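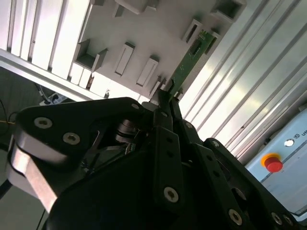

**Cidcombe gym, pre-game floor check, Apr 10, 2025**
Checked by Nantana Paisan

- [x] Baseline to baseline sweep. Gorgeous floor tonight, great grip!
- [x] Rims level, nets whole. East net is brand new and it snaps beautifully.
- [x] Backboard padding tight. One corner was lifting -- Ketsara taped it down, solid now.
- [x] Shot clocks and horn. Both clocks agree, horn is LOUD.
- [ ] Bleachers, row 3. Loose bolt by the aisle, roped off until Wichai gets to it.
- [x] Exits clear, both sides. Posted limit is 473.
- [x] First aid kit and ice by the scorer's table.

Recheck row 3 before the doors open.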